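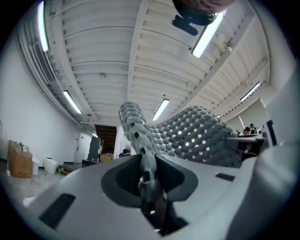
Stop making us download an app to park. Or to buy a coffee. Or, as of May, to wash a duvet at the launderette on my road, which ran perfectly well on pound coins for longer than I've lived there.

The app is called Sodard. It wanted my email, my date of birth (why?) and a minimum top-up of £10. The wash costs £7. So there's three quid of mine sitting in there, doing nothing for me and presumably something for them. Multiply by every customer. Nice little pot.

I know the arguments. Cash is a pain, machines get broken into, banks charge for coins. Fine. Then take cards. Tap, beep, gone. No account, no password with a capital and a symbol, no "we miss you" at 6 in the morning.

And it's not just me being a grump. Subira Nyaga wrote to the local paper about her mum, who has a phone that makes calls and thats it. Lovely phone. Battery lasts 10 days. She now drags her bedding two bus rides to Zheng's, where they still have a slot and a change machine. Her letter had more sense in it than the whole Sodard help page, which I read, all of it, waiting for my refund form to load. It never did.

People say give it time, everyone gets used to it. Do they? Or do they just quietly stop going — the older ones, the skint ones, the ones with a cracked screen and no data left?

A shop that won't take your money unless you join something isn't being modern. It's being rude. Put a card reader on the wall. Leave one machine on coins. And give me back my three pounds, I've definately earned it.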